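Keisha Pettigrew keeps the water bills in a shoebox behind the register. She put them out on the counter in order, May on top, and waited for me to read them.

"Tell me which one of those makes sense," she said.

Pettigrew rents a stall in the Pawlak Street market hall, where she does alterations and sells secondhand coats. Until this spring the city charged every stall a flat 21 dollars a month for water. Then the hall's operator, Diltent, put in submeters and began billing by use. Her first metered bill came to 58 dollars. She has one sink and uses it to fill an iron and wash her hands.

"I asked them what I was supposed to be doing with all that water," she said. "The man told me to check for leaks. I did. There's one pipe. It's dry."

Diltent's answer, when I finally got one, came from its site manager, Dexter Ridgeway. He met me in an upstairs office and was pleasant for most of an hour. The meters are accurate, he said. The old flat rate was "a subsidy, basically," and tenants had got used to it.

I asked who had tested the meters. The installer had, he said. I asked who the installer was. He said Wokum, and added that Wokum and Diltent have the same parent company, "but they're run separately." He didn't offer the test results. When I asked for them, he said he would look into it. That was 3 weeks ago.

He was firmer on arrears. Tenants who owe more than 700 dollars, counting rent and utilities together, can have their leases ended under a clause added last year.

"It's in the contract," Ridgeway said. "They signed it."

Zeeshan Mughal signed it. He sells phone cases and chargers two aisles over and has no sink at all. He is billed for what the statement calls shared fixtures, meaning the restrooms and the hose the cleaners use.

"I said, show me the formula," he told me. "They sent me a brochure."

I've seen the brochure. It has a drawing of a faucet and the words "fair for everyone." It has no formula.

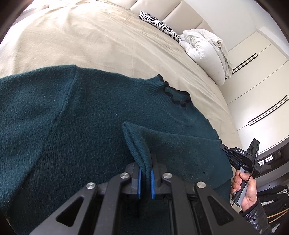
Mughal doesn't think the traders are being cheated, exactly. He thinks the numbers were settled first and the meters came later. I'm not sure I'd go that far, but I can't find anything in Diltent's paperwork that would prove him wrong.

The city still owns the building, so I tried there too. Judit Kovács, who handles market leases, said her office had received complaints and was "reviewing the matter with the operator." I asked whether anyone from the city would read a meter independently. She said that would be for the operator to arrange.

"So the company checks the company," Pettigrew said when I told her.

She has paid every bill so far, under protest, and writes those two words on each check. Mughal has stopped paying the shared portion and puts the money in a separate account. Ridgeway told me he knows of tenants doing this and considers them in default. Kovács said she couldn't comment on individual leases.

Pettigrew's next statement is due at the end of the month. She has started writing down the meter reading each morning when she opens and again when she locks up – the dial moved overnight twice last week, she said, with the stall shut and the tap off. She showed me the notebook. She has sent copies of those pages to Diltent and to the city, and neither has replied.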